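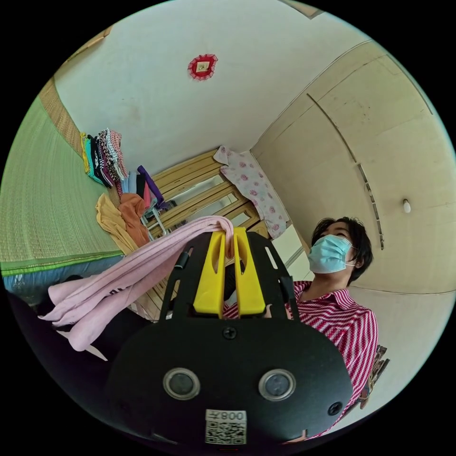

Re: [laundry-work] Folding trials at Butley

On Monday the Plorden branch wrote:
> Has anyone had the folding grippers in yet? Are the
> hours being cut, or is it only talk?

We have, 3 weeks now! I used to fold on the late shift and now I do sleeves with the grippers, so the machines can learn it from us – slower than bare hands, and my wrists know all about it by four o'clock.
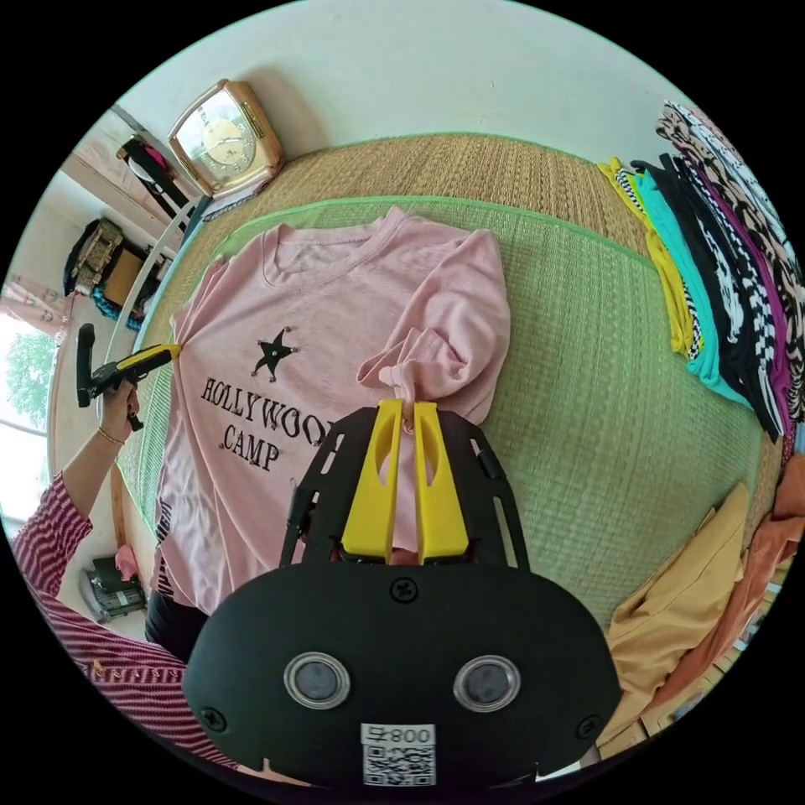
Sleeve going across on the pink Hollywood Camp top, one gripper at the cuff and one at the shoulder.

Hours are the same so far. Soklow want 2,000 folds before they decide anything, and I'd like the rota promise in writing before then. Did Bhat give your lot one?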